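Gemma Leone has a spreadsheet she calls Lotus, and before I'd even got my coat off she'd opened it. "Everybody wants to see the hands," she said. "I want to show you the tab with the spare fingers on it."

I'd come up to Fillton to ask how a small outfit goes about buying a two-handed robot, what it costs to keep going, and whether she'd do it the same way again. Gemma runs the equipment budget for the tabletop handling group there (she also orders the printer paper, she'd like that noted). We sat in the kitchen with a pot of tea and I let her talk, which she's very good at!

## The first quote

They started with three suppliers. One never rang back. That left Hirvonen and Bridus, and on paper Bridus was cheaper.

"I nearly signed it," she told me. "Then I asked what happens when a finger joint goes, and they said you post the entire hand back and wait 47 days. I've got people whose whole week is that hand."

Hirvonen would sell her the fingers one at a time. The quote was dearer up front, and she had to go back to her boss twice -- the second time with a page of sums about idle days. He said yes in May, after she'd agreed to push the new compressor into next year.

I asked whether the arms had been the big argument. She laughed. "Cables. We had a fortnight of emails about cables. The quote had them at three metres and our cabinet's on the far wall."

## What she forgot

Quite a lot, she reckons. The floor needed levelling. The insurance went up. And she'd put down £2000 for what the spreadsheet calls "sundries", and it was gone before the summer.

"Props," she said. "Plates, mugs, pretend food. I thought we'd buy one box and that'd be that, but they want different colours, different shapes, something squashy, something round that rolls off. I've got 39 lines of it in here now and it has its own tab."

She doesn't mind the props, mind you. They're the cheapest thing in the building and they're what the hands spend all day on. It's the table she'd argue about. She wanted a matt top, but the white glossy one was in stock and came with the delivery, so glossy it was, and the overhead lights bounce straight off it. A matt replacement is on next year's list, under the compressor.

We took our mugs through to the lab after that, and she pointed out which bits of the setup belonged to which budget line.

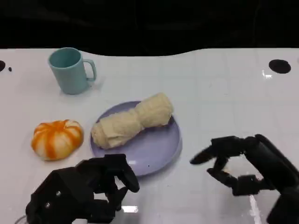
## Next year's list

Back in the kitchen I asked what she'd tell someone with the same job and no robot yet. She had a think, and another biscuit.

"Get the spares price in writing before you talk about anything else. And ask who's coming out to you, by name, and how far they've got to drive." Hirvonen's engineer lives 71 miles away, and she knows that because she pays the mileage.

She's also asking for a second pair of hands, so that one can be stripped down while the other works. She doesn't expect to get it in one go. The plan is to buy the left this year and the right next, and she's already rung to check they'll hold the price. They haven't got back to her yet.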